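The Case for the Small Hall

Opinion, May 2022

The municipal council of Grotenton will shortly decide whether to renew its support for the Arnwood Recital Rooms, a venue of 114 seats that has presented chamber music, folk song and new work by regional composers for many years. The alternative before the council is to direct the same funds to the Clornitz Pavilion, where a touring act may draw an audience many times larger. This essay argues that the Recital Rooms should be kept, and that attendance alone is a poor measure of what a musical community requires.

The argument for the Pavilion is easily stated. A single evening there in April sold 442 tickets. The Recital Rooms needed four concerts to reach 343. On a cost-per-listener basis the comparison is unfavorable, and supporters of the smaller venue should say so plainly.

What the figures omit is the position of the performer. A songwriter at the start of a career cannot fill the Pavilion and will not be invited to try. The singer Anas Nimri gave his first full program at Arnwood before an audience of around 100, and much of the material he later recorded with the Moussa Ensemble was first heard there, in versions that were longer, slower and in two cases abandoned. Such work requires listeners close enough to respond to it and few enough that a failed song does no lasting harm.

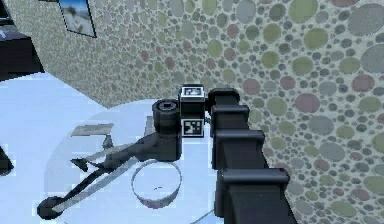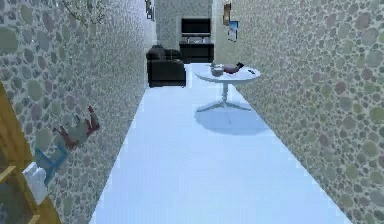
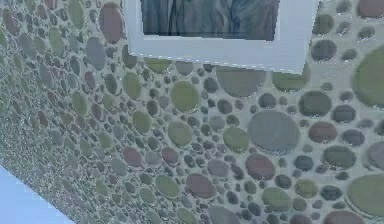
Acoustics deserve more weight in the council's deliberations than they have so far received. The Pavilion was designed for amplified sound, and an unamplified string quartet is difficult to follow beyond its first rows. Surfaces matter as much as dimensions. A long, narrow corridor between two tall walls, such as the one in the second picture, would pose a different problem from a broad hall, and a player would wish to hear an instrument in either before agreeing to perform. The Recital Rooms have a low stage, a timber ceiling and a modest reverberation that suits the voice. These qualities would be expensive to reproduce elsewhere.

There is also the matter of programming. The Pavilion must plan its season well in advance and must favor names already known to the public. Arnwood has been able to offer a date at short notice and to repeat a program that deserved a second hearing. Its fees are small, but they are paid promptly, and for a working musician that is a serious consideration.

The council need not choose one venue to the exclusion of the other. A renewal at the present level, with a requirement that the Recital Rooms publish their accounts and open two further evenings each season to school ensembles, would leave most of the proposed Pavilion funding intact. The current agreement should be extended on those terms before the autumn program is set.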